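Tabletop & Miniatures > Skirmish Games > Rules and Lists
Last updated: August
Print this thread | E-mail this thread to a friend

Moving up from 300 to 505 points, is the second caster worth it?

mudlark_7
Our group at the Gondton store has been playing Inau at 300 points since spring and we want to go up to the 505 format for the August league. I have a Marsh list that does fine at 300. It's one caster, two units of reed spears, the big toad and a pair of scouts.

At 505 I can either add the second caster and keep the rest almost the same, or skip her and take a third unit of spears plus the ferry. Everyone at the store tells me to take the caster. I tried her in two games and lost both. In the first one she spent three turns walking. In the second she got shot off the ferry landing before she did anything.

Am I using her wrong or is she not that good?

threepenny
You're using her wrong. She has to start within 7 inches of the toad or she never gets her discount. Put her behind the toad, move the toad first every turn, and she'll be casting on turn two. I've never left her out at 505.

gravelpit
I'd leave her out. The discount sounds great, but it ties your two most expensive models together. Anybody with a decent ranged unit kills the toad and then she's standing in the open paying full price for everything. Three units of spears hold all three markers on most of the league maps.

threepenny
If they're killing your toad on turn one you deployed it badly. There is a wall on every one of the league maps.

gravelpit
There is not a wall on every map. The Esden Crossing map has two hedges and a well. Hedges don't block line of sight to large bases. Page 41 if you have the second printing, I don't know where it is in the first.

threepenny
OK, not Crossing. That's one map out of six.

saltboxer
I played Marsh all last season and went back and forth on this. What it came down to for me was who I was playing. Against the hill factions the caster is better, they don't shoot much and her fog slows them down a full turn. Against the river guild she's a waste of points and I wanted the spears. If your league lets you bring two lists, bring one of each.

Also, the scouts aren't doing much for you at 505. At 300 they can grab a marker and sit there. In the bigger games something always comes over and steps on them.

mudlark_7
We do get two lists but they have to share at least half the points. I think that still works, I'd keep the toad and two spears in both.

About Crossing, we play it a lot since it's the only map one of our regulars has painted terrain for. So gravelpit's point matters more for us than it might elsewhere.

I was behind the toad in the first game, but I moved her first and then the toad. I'll try it the other way.

gravelpit
Order matters, yes. I'd still try three spears once on Crossing before the league starts. Put the ferry on the left side and don't move it until turn three.

oldtinbox
The ferry isn't legal in 505 unless the table has water. Did they change that?

saltboxer
They changed it in the last update. It counts as a wagon on dry tables, 4 inch move and no turning after it moves. It's in the Dela Peña tournament packet too, which is what most of the stores use.

oldtinbox
Thanks. I missed that. I've been leaving mine at home for a year.

threepenny
4 inches and no turning is terrible, by the way. You're paying 60 points for a wall.

gravelpit
A wall is what you said every map had.

threepenny
Fair enough.

mudlark_7
Played two more last night, started at 6:30 and got both in before the store closed. First was the caster list, toad moving first. Much better. She got fog down on turn two and I won on markers, against a hill player. Second was three spears and the wagon ferry on Crossing against river guild. Lost by one marker, but it was close all the way and I forgot to brace a unit on turn four.

So I'm going with both lists. The scouts are out of the caster list and I put the points into the toad's heavy harness.

saltboxer
Good call on the harness. What size games does your store do after the league? Ours does one 1,290 point game a month, two players a side, and both Marsh lists fold together pretty well for that.

mudlark_7
Nothing that big yet. Our tables are only four feet. I'd have to ask.

gravelpit
You can do it on a four foot table if you drop the reserves rule. It gets crowded in the middle and takes more than five hours. Bring food.

Filed under: Inau, Marsh, list help, league play 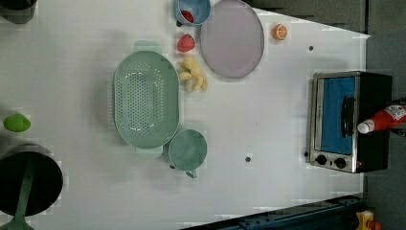 Toy bananas, a strawberry and the mint-green colander on the white table.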